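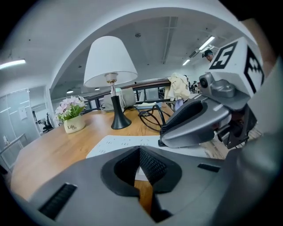
Suchbegriff eingeben Suchen Erweiterte Suche

Betrieb > Gebäude > Prüflisten > Arbeitsplätze mit Tischleuchte

Sichtprüfung Schreibtischplatz, Ausgabe Werkitz

Objekt: Haus Notdale, 2. Obergeschoss
Prüferin: Brynhildur Riis
Prüfintervall: halbjährlich, nächster Termin Juli
Listennummer: 377

Bewertung: i. O. = in Ordnung, M = Mangel, n. g. = nicht geprüft

1. Tischplatte

1.1 Oberfläche ohne Risse und Splitter: i. O.
1.2 Kante durchgehend gerundet, keine Ausbrüche: i. O.
Kommentar: Holzplatte. Die Kante wurde auf ganzer Länge mit der Hand abgefahren.
1.3 Platte kippt bei Belastung der Vorderkante nicht: i. O.
1.4 Verschraubung Gestell nachgezogen: n. g.
Kommentar: Schlüssel nicht im Prüfkoffer. Wird beim nächsten Rundgang nachgeholt.

2. Tischleuchte

2.1 Standsicherheit: i. O.
Kommentar: Kegelförmiger Fuß, schwarz. Leuchte richtet sich nach leichtem Anstoßen am Schirm wieder auf.
2.2 Sitz des Schirms: M
Kommentar: Weißer Stoffschirm hat Spiel auf dem Haltering. Ring festziehen. Keine Verfärbung durch Wärme an der Innenseite.
2.3 Leuchtmittel innerhalb der zulässigen Leistung laut Typenschild: i. O.
2.4 Abstand des Schirms zu Textilien und Papier ausreichend: M
Kommentar: Graue Stofftasche liegt auf der Platte hinter der Leuchte. Tasche gehört nicht in den Bereich der Leuchte, Ablage am Haken unter dem Tisch.
2.5 Anschlussleitung und Stecker unbeschädigt: i. O.

3. Leitungen auf der Arbeitsfläche

3.1 Keine Quetschstellen: i. O.
3.2 Leitungen geordnet geführt: M
Kommentar: Schwarze Kabel liegen in Schlaufen ungeordnet auf der Platte, rechts neben der Tasche. Bündeln und in den Kabelkanal legen. Klettband Hnatiuk ist im Lager vorrätig, Artikel 3818. Kabelbinder aus Kunststoff nicht verwenden, beim Aufschneiden wurde in Raum 2 bereits ein Mantel beschädigt.
3.3 Keine Leitung über die Tischkante in den Laufweg geführt: i. O.

4. Pflanzen und Gefäße

4.1 Gefäß standsicher und ohne Sprung: i. O.
Kommentar: Cremefarbener Keramiktopf mit Aufdruck "Life", Gesteck in Blassrosa.
4.2 Kein Austritt von Flüssigkeit: i. O.
4.3 Abstand zu elektrischen Betriebsmitteln: M
Kommentar: Das Gesteck steht links neben der Leuchte. Bis zur Klärung, ob der Topf Wasser enthält, gilt der Abstand als zu gering. Umsetzen auf das Fensterbrett. Gießen am Arbeitsplatz ist nach Hausordnung Gerkunura nicht vorgesehen.

5. Maßnahmen

zu 1.4: nachprüfen, Riis
zu 2.2: Haltering festziehen, Haustechnik
zu 2.4 und 4.3: durch Nutzer, sofort
zu 3.2: durch Nutzer, Kontrolle bis Sonntag

Der Platz bleibt in Benutzung. Die Leuchte ist bis zur Erledigung von 2.2 bei Verlassen des Raums auszuschalten. Offene Punkte werden in die Folgeliste übernommen, erledigte Punkte mit Kürzel abgezeichnet.

2 Kommentare 0 Mal geteilt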